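Skip to content

We use cookies to remember your display settings and to count visits. Accept all | Necessary only | Read our cookie notice

# Hetotton Bread and Basket Set

README and data card, release 2. Maintained by the Hetotton tabletop group.

## Summary

Hetotton is a collection of 3,570 colour stills of bakery items and the baskets used to serve them. Every still is labelled with the items present, whether each item is inside or outside a container, and the general form of the container. The set was put together for work on serving ware and portion layout: basket capacity, item placement, and how reliably a label of "in" or "out" can be assigned from one still.

Release 2 replaces release 1 in full. Labels from the two releases should not be mixed. The label names are the same but the rules for rims and edges changed (see Labelling rules).

## Contents

- `stills/` colour stills, one folder per session
- `labels/` one plain text file per still, same base name
- `baskets.csv` basket list with form, weave class, rim class and colour class
- `items.csv` bakery item list
- `splits/` train, check and holdout lists
- `CHANGES.txt` differences from release 1

There are 28 sessions. A session is one basket, one table covering and one set of bakery items. Session folders are lettered and numbered by basket, so `B04-2` is the second session with basket B04.

## Items

Bakery items are grouped by shape. Flavour and flour type are not recorded, apart from a free text note in `items.csv` where the person labelling thought it mattered.

- `roll`: single roll, round or oval, uncut
- `long`: baguette sections and long rolls
- `flat`: flatbread, pita, naan
- `slice`: any cut slice
- `sweet`: scones, buns and muffins

Croissants were labelled `long` in release 1 and are labelled `sweet` in release 2. It is a poor fit either way.

## Baskets

Baskets are described by form, weave, rim and colour class. Makers' names are not recorded. The material column uses three values: `plant`, `synthetic` and `unsure`. A basket was marked `unsure` wherever two people disagreed after handling it.

Weave class refers to the walls. The floor is recorded separately in the `floor` column. On several baskets the floor is worked in bands while the walls are more open, and a single value for the whole basket was misleading.

Rim class is one of `plain`, `wrapped` or `braided`. Braided rims are the thickest in the set and cause the most trouble at the edge of a mask. The strand pattern leaves a bumpy outline that should be followed loosely, at the level of the rim as a whole. Do not trace individual strands.

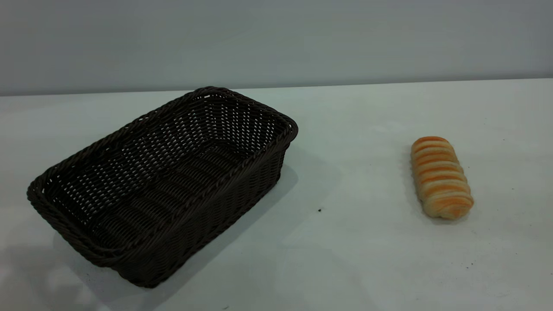

*Label `roll:out`, basket empty. Dark synthetic weave, braided rim, open lattice on the inside walls.*

Stills of this kind make up the `apart` group: one container, one item, clear table between them. They are the simplest cases in the set and should be used to check that a label reader is working before anything else is run. The `touching` and `heaped` groups are harder and have their own notes in `CHANGES.txt`.

Open lattice walls let the table covering show through. Pixels seen through a gap belong to the basket mask. This applies to all lattice baskets regardless of gap size. The alternative, cutting each gap out of the mask, was tried on one session and abandoned. It took far too long and the results differed between labellers.

## Labelling rules

1. An item is `in` when its lowest visible part is below the rim line and inside the wall.
2. An item is `out` when no part of it overlaps the container opening.
3. An item is `rim` when it rests on or leans across the rim. Release 1 had no such label, and these cases were split unevenly between `in` and `out`.
4. A container with nothing in it is labelled `empty`, including when there are crumbs.
5. Cloth or paper liners are part of the container. Where a liner hides the floor, set `floor` to `hidden`.
6. Shadows are never part of a mask. Dark baskets on pale coverings need particular care along the base.
7. When two rolls are joined, label them as one item and add the note `joined`.

Each still was labelled once and checked once by a second person. Of the 3,570 stills, 2,923 passed the check without changes. The remainder were corrected, and the first version of the label was kept in the `prior` field. Most corrections concerned `rim` cases or the outside edge of a wall that slopes outward.

## Splits

The holdout list contains 200 stills. It was drawn by session, so no basket in the holdout appears in the train list. The check list was drawn at random from the remaining sessions and does share baskets with train. Scores on the check list will therefore look better than scores on the holdout, and both should be reported.

## Colour and exposure

Stills are supplied as recorded, without colour correction. White table coverings vary from session to session and should not be treated as a neutral reference. Very dark baskets lose detail on the floor, where the weave is hard to separate into strands. Brightening the still helps a person see the bands but does not change the labels, and brightened copies are not included.

The colour classes in `baskets.csv` are `pale`, `honey`, `brown` and `dark`. They were assigned by eye with the basket in hand. A glossy strand can read one class lighter along the top of the rim than it does inside. Use the class in the file.

## Known problems

- Round baskets are under-represented. Most containers are rectangular or oval.
- `flat` items hanging over a wall were labelled inconsistently in the early sessions. Filter on `rim` and review by hand if this matters to you.
- The `note` field contains two spellings of several words (`grey`/`gray`, `fibre`/`fiber`). Search for both.
- Some basket entries have no height value. Blank means not measured.
- Item counts in `heaped` stills cover visible items only. No estimate is made of what is underneath.

## Suitable uses

Sorting stills by container form, testing in/out labels, mask practice on woven surfaces, and comparing serving layouts. The companion list, Bangash, gives volume and floor area for a subset of the same baskets and can be joined on the `basket` column.

The set is not suitable for estimating weight, freshness or portion energy. No scale reading was taken for any item.

## Reading the files

Label files are plain text with one item per line. Fields are separated by a tab, in this order: item, state, basket, mask file, note, prior. Lines beginning with `#` are comments and can be skipped. The Drandard reader opens them without changes. The older Arnska reader expects commas and will fail on the `note` field, so convert first.

## Changes since release 1

- Added the `rim` label
- Moved croissants to `sweet`
- Split `weave` into wall and floor columns
- Redrew all masks on lattice baskets to include gaps
- Removed one session recorded with a patterned tablecloth
- Corrected the spelling of `labelled` in file headers

The next release is planned for September and will add round baskets if enough can be found. Corrections are welcome through the contact form. Please give the session folder and the base name of the still.

Related items

- Bangash: Basket Volumes and Floor Areas
- Drandard Reader: Setup Notes
- Converting Arnska Comma Files
- Hetotton Cups and Saucers Set, release 1
- Labelling Woven Surfaces: Short Guide

Contact | Terms of use | © Hetotton tabletop group | Back to top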